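The Barber at Clindcombe

My father had his hair cut at the same shop in Clindcombe for 40 years, and when he died I went on going there, though I had moved to Clasmont and it took two trains and a bus.

The barber knew my head. He never asked what I wanted. He put the cape on, wet the comb and started behind the left ear, as he had when I was 6 and sat on a board across the arms of the chair.

In September he told me he was selling up. The new owners were called Walel and they had shops in Tetteh and all along the coast. They were keeping the chair.

"You'll be all right with them," he said.

I said I would. 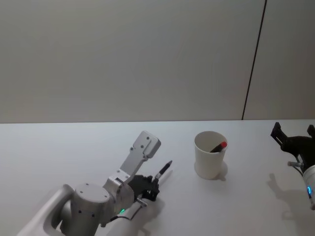

He swept up and would not take my money. I left it under the talcum tin, where my father used to leave his tip, and walked down to the bus.

I let it grow after that. By Christmas it was over my collar and my wife said I looked like a man waiting for something. In the new year I went into a place near the station at Clasmont. The girl asked me what I wanted, and I sat there with the cape on and couldn't tell her. She waited a bit, then started behind the right ear.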